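Frerichs - Open Positions and Calls

Furniture repair and restoration: two places for trainees, and a call for evening participants

Frerichs is a repair workshop for wooden furniture. We mend chairs, tables, small cabinets and sometimes bigger things, when they fit through our door. Most of our customers are private people from the town and the villages near it, but we also work for the Allon guesthouse and for the theater. We look now for two persons who want to learn this work with us, starting in October. Besides this we invite people who don't want a job to join our evening group. Please read both parts, they are different things and have different ways to apply.

Part one: trainee in furniture repair (2 places)

The training takes 18 months and is paid from the first day. You work four days a week in the workshop. The fifth day is free for you, or you can use it for language classes or for a driving license, we support both. The workshop opens at 7:30 and we stop at 4 in the afternoon, with a long break at noon. On Monday we start one hour later because the deliveries come in and there is no room to work anyway.

What you will do

In the first months you learn to take furniture apart without making more damage. It sounds simple, but old glue does not always let go where you want, and a chair from the fifties is a different case from a chair that somebody already repaired with screws. You will clean joints, sort parts, write labels and learn the names of woods and tools. After this you begin to glue and clamp under the eye of Benedito Teixeira, who leads the bench work.

Later come the turned parts: chair legs, rungs, knobs, pegs. We buy round stock for the simple repairs and make the rest on the lathe ourselves. Each trainee gets a turn on the lathe, but only after the safety course, and there are no exceptions from this rule, also not for people who have a lathe at home.

The last part of the training is surface work. Wax, oil, shellac, and matching the color of a new piece to an old one. Anca Vlad teaches this part. She has done it for many years and she is strict with daylight: color is decided at the window and never under the lamp.

You will also speak with customers. Every trainee spends one afternoon a week at the front desk, accepts furniture, writes the repair slip and explains the price. Some trainees are afraid of this at first. We do it together until you feel ready to do it alone.

What we expect

You don't need a school certificate in woodwork. We have taken on a former baker, a nurse and a young man directly from school, and all three became good colleagues. More important for us are these points:

You are 18 or older when the training begins.
You can lift one end of a table and you can stand for a longer time. If you have a limitation, please write to us and we will look what is possible. Two of our benches can be adjusted in height.
You can read and write simple English. The repair slips are in English, and so are the safety sheets.
You can leave a thing alone until tomorrow. Glue needs its time, and a person who opens the clamps too early makes the work twice.
You come on time, and you call when you can't.

What we offer

A monthly training wage according to our wage table, which we send to you with the first answer. A personal set of hand tools, which you keep after you finish the training. Work trousers and safety shoes. Lunch on four days, cooked in the building, always with a dish without meat. Paid vacation of 28 days. In the last two months we sit together and talk about your future, either with us or in another workshop. We cannot promise a position for everybody after the training, and we prefer to say this now.

About the material

Many applicants ask which wood we use. The answer depends on the furniture. For hidden pegs we use beech mostly, it is strong and the customer doesn't see it. For visible repairs we try to use the same wood as the original, and for this we keep a store of old parts in the cellar. Broken chairs that cannot be saved give us legs and rungs for other chairs. Reddish and brown pieces are always short in our store, so if you have a broken mahogany chair in your attic, we are glad to hear from you also without an application.
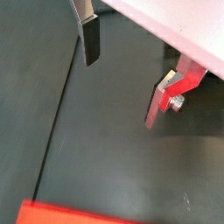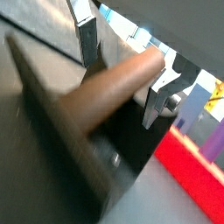 The second picture: reddish-brown dowel with a rounded end.

How to apply for part one

Please send us a letter and a short overview of what you have done until now. One page for each is enough. A photo of you is not necessary. If you have made or repaired something, in wood or in another material, write some lines about it and tell us also what went wrong. Letters by hand are welcome, and email is fine too.

Write to Hildegard Reinholz, who reads all applications herself. You receive an answer in every case, also when it is a no. In the busy weeks this can take a little time, please don't worry when the mailbox stays empty for some days.

If we would like to know you better, we invite you for two trial days. They are paid with 115 a day, and we refund the ticket for bus or train. On the first day you follow one of us and help where you can. On the second day you get a small task, usually a stool with one loose leg. The stool doesn't need to be perfect at the end. We want to see how you ask, how you hold the tool, and if you clean your place afterwards.

After the trial days we speak with you for half an hour. You can ask everything, also about money and about the mood in the team. You may also talk with Mawuli Issahaku alone, without the rest of us. He finished his own training here and has promised us to give true answers.

Part two: participants for the evening group

From October we open the workshop one evening a week, on Thursday from 6 to 9, for people who want to repair their own furniture. The group is named Udotska, after the old street where our first workshop was. We search for people for a full season, which goes until spring.

You bring one piece of your own. It should be made of wood, it should be possible for two persons to carry it, and it should not have living woodworm. If you are not sure about the worm, put the piece on a dark paper for a week and look for fresh dust. Please do this before you come, we had one case and it cost us a lot of nerves.

No experience is needed. Benedito or Mawuli will be present on each evening, and we show the steps when you need them. But you do the work yourself. If you would like that we repair the piece for you, please come in the daytime and we make you a price.

The full season costs 300 and includes glue, sandpaper, wax and the use of the hand tools. Machines are used by our team only. If you need a peg or a rung turned, we make it for you between two evenings, and simple parts are included in the fee. Special wood is paid extra, and we tell you the price before we cut. For students and for people with low income we have reduced places. Please just write "reduced" in your message, we don't ask for papers.

We also ask the participants for a small thing in return. At the end of the season there is an open evening with the finished pieces, and also with the unfinished ones. We would be happy if you are there for an hour and tell the visitors what you have done. You don't have to make a speech. Last season a lady spoke only about one drawer - it was the best part of the evening.

How to register for part two

Send a message to Sabine Diekmann with your name, a telephone number and a photo of the piece you want to bring. Please take the photo from the side and one more from below, the problem is often under the seat. Write also the measures. The places are given in the order in which the messages arrive. If the group is full, Sabine puts you on the waiting list, and in most seasons somebody from the list still gets a place before the winter.

Practical information

The workshop is on the ground floor, in the yard behind the Utell printing house. Come through the green gate and go straight, the bell is on the right side of the door. From the train station it is a walk of 12 minutes, or you take the bus until the stop Printing House. Cars can stop in the yard for loading, but they cannot stay there, the printers need the space for their truck. Bicycles can stand under the roof.

There is one step at the entrance and we have a ramp for it. The toilet is wide enough for a wheelchair. In the workshop there is dust, even with the extraction running, so people with asthma should talk with us first. Dogs have to stay at home, we are sorry.

Visitors who only want to look around before they decide are welcome each working day between 2 and 4 in the afternoon. Please ring and wait a moment. If a machine is running we hear the bell only when it stops.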